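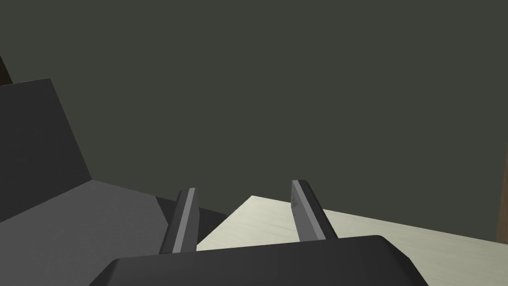

Simulated kitchen, wrist view. Gripper open, pale tabletop beyond.

Pokix teleoperation trial: interim report to Valtdale
Prepared by Zorica Dumitrescu, 15th May

Where we stand

The grant pays for one question. Can a person with no robotics background show a simulated arm a kitchen task by remote control, well enough that a policy trained on the recordings does something useful? In February we told you we expected an answer by now. We have part of one, and I'm less cheerful about it than the last report was.

We have 38 recorded demonstrations of the clear-the-table task from 5 operators. Pravesh Shabalala has gone through all of them. He accepted 20. The rest were thrown out for long pauses, for the arm getting wedged against furniture, or because the operator finished by a route we would never want a policy to copy. You will see the larger number in the Sotiropoulos summary sheet. Please use the smaller one.

What the operators see

Operators work from the wrist view plus one fixed view of the room. The wrist view was supposed to be the helpful one. It is good for the last few inches before a grasp, when both fingers and the surface are in view, and poor for nearly everything else. Much of the time it holds large flat areas of wall or panel with very little to judge distance by. The simulated surfaces are plain and evenly shaded, so an operator moving toward a dark wall gets almost no warning that it is getting closer.

Wrist rotation makes this worse. Once the hand rolls, the whole kitchen tips over on the screen, and new operators try to "straighten" the picture before they go on. That costs time, and it also ends up in the data. A policy trained on those recordings may well learn to straighten the picture too. We haven't tested for this and I would not want anyone to assume it washes out with more recordings.

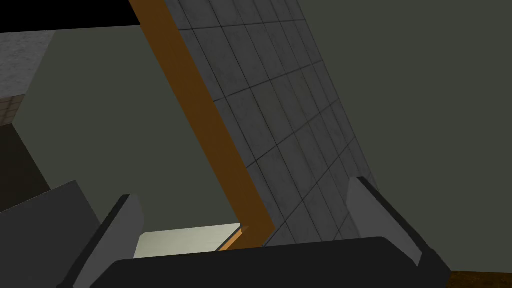
The controller

We moved from the keyboard to the Renico hand controller partway through the period. Operators like it. Liking it is about all I can report with confidence. The accepted recordings made with it look smoother on playback, but the same people had also had more practice by then, and we did not hold anyone back on the keyboard for comparison. That was my decision and I would make it differently now.

There is also an open fault. When the operator lets go of the clutch button and takes hold again, the hand sometimes jumps a little. Pravesh suspects the way we reset the reference position. Until that is fixed I don't think we should collect anything we plan to train on.

Training

We trained one small policy on the accepted set. It reaches toward the table and opens the fingers at sensible moments. It does not reliably pick anything up. I have left success rates out of this report on purpose — we changed the starting positions between test runs, and a percentage drawn from that would look firmer than it is.

I would also be careful with the claim in our original proposal that demonstrations from untrained people are "nearly as good" as expert ones. We have no expert set to compare against. The line came from optimism, mine included.

Spending

Staff time is on budget. Operator payments are under, because we stopped collecting when the clutch fault came up. Computing is slightly over, mostly from re-rendering recordings after a lighting change that I'm not convinced was worth it.

Next period

Fix the clutch jump and record a short check set before anything else.

Add a horizon marker to the operator's screen only, so that it never appears in the training images.

Have 2 experienced operators record the same task from the same starting positions, on both keyboard and controller.

Fix the test starting positions and leave them alone.

Requests

We would like to move the unspent operator money into the expert recordings. We are not asking for more. We would also ask that the public demo be put off until the policy can complete a pick from a starting position we didn't choose for it. If Valtdale needs something to show before then, Pravesh can prepare a playback of human-operated runs, clearly marked as human-operated.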